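Training notebook, June, evidence handling course, Trindier
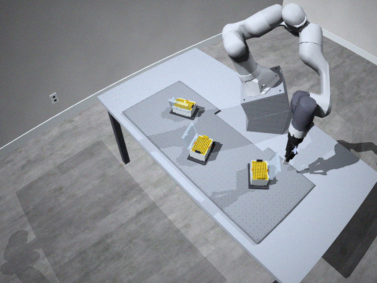
Gripper open, next to the nearest tip rack.

Long morning! Imtiaz Kanagaratnam took the prosecutors through chain of custody — 25 of them, all with questions — and we overran by 10 minutes. Debora Bortolotti wants the seizure form cut to one page before Prultusau. I'd keep the box for serial numbers though, it's the bit the courts keep asking for. Still to do: print the Engelbrecht case notes, ring the hotel.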